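3. How we timed the doors at Osier
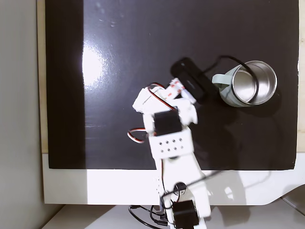
Osier is a small station at the end of the Tarneo branch, with a single platform and a waiting room that still smells of floor polish. I picked it for this part of the study mostly for its timetable, which has trains spaced far enough apart that I could write up one before the next came in (and get a coffee, on good days). What I wanted to know was simple: how long does a train really stand there, and who or what is holding it up? I should say early on that glare was my biggest enemy. Anyone who has tried to read a dark, shiny surface under a bright light knows the problem; the glossy black board in Figure 1 has a round patch of white glare on its left side, and whatever might be under a patch like that is lost to you. Train windows do the same thing in the afternoon, and so does the departure screen. I ended up standing at the far end of the platform by the ramp, where the sun was behind me and I could see all the doors at once.

Figure 1. Glare on a glossy black board, with a servo-driven arm reaching across it.

3.1 What I wrote down

For each train I noted the moment the wheels stopped, the moment the first door opened, the moment the last door closed, and the moment the train moved off. I used a plain stopwatch with a lap button and a paper form. I did try a phone app in April – it was fine until my gloves got in the way – and went back to paper after 6 trains. Those early records are left out of everything that follows.

By the end I had 2697 usable stops. That sounds like a lot, and it felt like a lot! A stop was usable if I had all four times and could read my own handwriting. If a train was held at a red signal with its doors already closed, I kept the stop but marked it, so that the waiting wouldn't be blamed on passengers. I also marked any stop where the ramp came out for a wheelchair, and any where a bike went on or off.

3.2 Sorting the stops

I sorted the stops into 6 groups by what seemed to be going on: nothing special, bikes, ramp, school crowd, signal, and a leftover group I called "other" (a dropped suitcase, a long goodbye, a dog that would not board). Some stops could have gone in two groups. When that happened I went with whatever was still going on last, and I stuck to that rule even when I didn't love the result.

The school crowd group gave me the most trouble. On paper it's just a lot of people boarding, but they don't spread out along the platform the way commuters do. They bunch at the door nearest the footbridge, and the other doors stand open with no one using them. Huamán, the next station up the line, has its footbridge in the middle of the platform, and on my few visits there the bunching looked milder. I haven't timed enough trains at Huamán to say more than that.

3.3 Checking myself

I was the only person with a stopwatch, so I needed some way of catching my own slips. I drew 400 stops at random and compared my times with the door log from the Mident units that work the branch. The log records each door's opening and closing, but it says nothing about when the wheels stop, so that first time rests on my eyes alone. I tend to press a little late when a train creeps the last few feet, and I know it. Since I did that on every kind of stop, I left the times as they were and made no correction for it. Readers who want to use the stopping times for anything finer than comparing the groups should keep that in mind. The door times are the ones I'd lean on, and they are the ones used in Section 4.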